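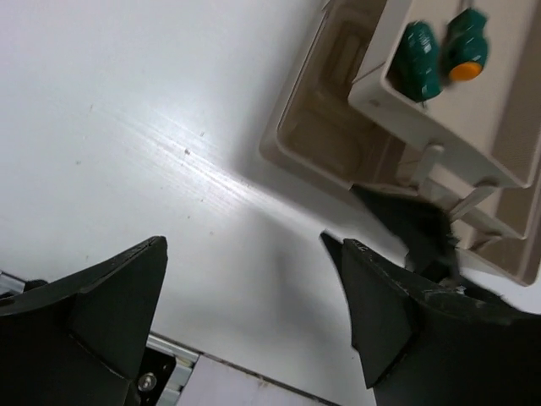 Cantilever toolbox: what goes in which tray?

I've got a beige plastic toolbox, the kind where the trays swing out like steps when you open it. I cleared it out last month and now I can't decide how to put it back together. So far I've only got as far as two green-handled screwdrivers lying side by side in an upper tray, and the deep bin at the bottom has a moulded floor that seems to want something in particular sitting on it. My drill is a Perneck and it's a bulky thing. The rest is the usual household stuff: pliers, a hammer, tape, a small level, picture hooks, wall plugs and far too many screws. I rent, so I'm mostly hanging things and tightening things, plus the odd leaky tap.

The last time I filled it I just put things wherever they fit, and it tipped when I opened it on the kitchen bench. I'd like to avoid that. Does the order matter, or is it whatever suits?

Posted by Iara Toledo 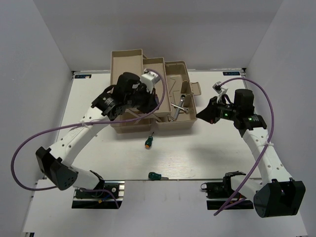

Replies

Alasdair Lamont

It matters a fair bit. Weight goes in the bottom. Hammer, pliers, adjustable spanner and the drill if it fits, and if it doesn't fit then don't force it, leave it in its own case. When the trays swing out, everything in them is hanging off to the side, so a tray full of screws will pull the whole box over. I had 4 kilos of mixed screws in the top of mine and it went off the back of the ute.

Upper trays: screwdrivers, pencil, tape measure, utility knife. Middle: level, tape, hex keys. Lower tray: whatever is left.

Screws and wall plugs go in small jars or zip bags and you only carry the ones for the job. I keep 16 jars on a shelf in the garage and take two or three with me. Before you load it up, open and close the trays a few times while they're empty. Put a drop of light oil on the pivots if they're stiff, but wipe off the extra or it ends up on the handles.

Amnuay Kongkaew

just chuck it all in, mine has been a mess for 7 years and I can still find the hammer

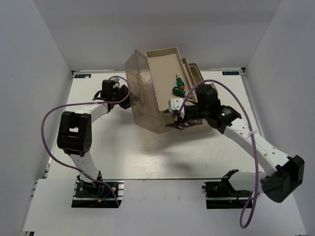

Josefina Cáceres

I agree with Alasdair on the weight but I'd sort by job instead of by tool. I have one tray for hanging pictures (hooks, pencil, little level, the small screwdriver) and one for plumbing odds and ends, such as washers and thread tape. Then I only have to look in one spot.

A couple of other things. Line the trays with that rubbery shelf liner — I bought a roll of the Wevholm one and cut it to size with kitchen scissors. It stops the screwdrivers sliding when you carry the box. Also check the height of anything you leave in a tray before you close up. If a handle sticks up past the edge it catches on the tray above, and on a plastic box that can bend the arms over time.

As for the shape in the bottom, I wouldn't worry about it. I put a folded rag over mine and the hammer lies flat on top.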